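## 4. Setting the finger mask and checking the view
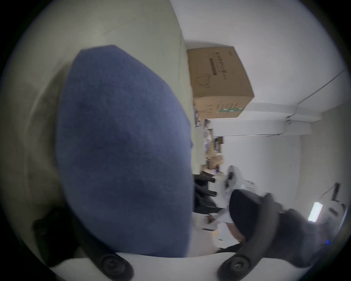

*Figure 4-1. Wrist camera view with the blue felt pad close to the lens. White gripper body and two black bolt heads at the bottom.*

The Plandel perception node removes the gripper from each image before it looks for features in the room. It does this with a finger mask. A mask that is too small lets the fingers through, and the tracker treats them as fixed background. A mask that is too large leaves too few features to track.

Complete Section 3 (lens calibration) before starting. The mask is stored in lens coordinates and is discarded whenever a new calibration is loaded.

### 4.1 Draw the fixed region

1. Start the node in setup mode: `plandel setup --mask`
2. Select **Fixed region**. The live view opens at full resolution.
3. Place points along the upper edge of the white gripper body. The two bolt heads in Figure 4-1 must fall inside the region.
4. Close the region along the lower rim of the circular image.
5. Press **S** to save. The file `mask_fixed.yaml` is written to the active profile.

> **Note:** The black corners outside the image circle are masked automatically. Do not draw over them.

### 4.2 Record the moving region

The fingers need a swept mask, built from a short recording of the full stroke.

1. Select **Moving region**, then **Record**.
2. Open and close the gripper through its full range for 60 seconds. Hold the gripper body still.
3. Stop the recording. The node keeps 600 images and discards the rest.
4. Check the overlay. Both fingers and both pads must be covered at every opening width.
5. If an edge shows through, raise `mask.dilate` by 2 and select **Rebuild**. Do not record again unless the pads have been changed.

> **Caution:** The rebuild overwrites `mask_moving.yaml` without a prompt. Copy the file first if another operator uses the same profile.

### 4.3 Pad color

The color check catches a pad that has slipped or been replaced. It compares the pad in view with the values stored in the profile.

1. Under **Pads**, assign a color to each side separately. For the pads in Figure 4-1, enter blue for one side and black for the other.
2. Set `pad.match` to `loose` for felt or any other fuzzy surface. Shading across the curve of the pad causes false alarms at the `strict` setting.
3. Exclude the finger indicator light. Select **Point exclude** and click the light once.

### 4.4 Check tracking with the camera tilted

The tracker must hold its pose when the camera is rolled well away from level. In Figure 4-1 the ceiling runs along the right side of the image.

1. Start the tracker: `plandel track --verbose`
2. Hold the gripper level until the status line reads `LOCKED`.
3. Roll the gripper until the ceiling is at the side of the image. Hold for about 3 seconds.
4. Return to level and read `drift_mm` in the status line. Compare it with the limit on the profile sheet.

If the status changes to `LOST` during the roll, reduce the speed of the motion first. Blur is the usual cause. If slow motion gives the same result, check that the moving region does not reach past the pads.

> **Note:** Light panels can saturate part of the image. Lock the exposure (`cam.exposure = fixed`) before repeating the check.

### 4.5 Save the profile

1. Run `plandel profile --commit`
2. Enter the gripper serial number when asked.
3. Restart the node. Setup values do not take effect until restart.

Section revised 2018-09-25, M. Srour. Replaces the mask procedure in the Hattar integration notes.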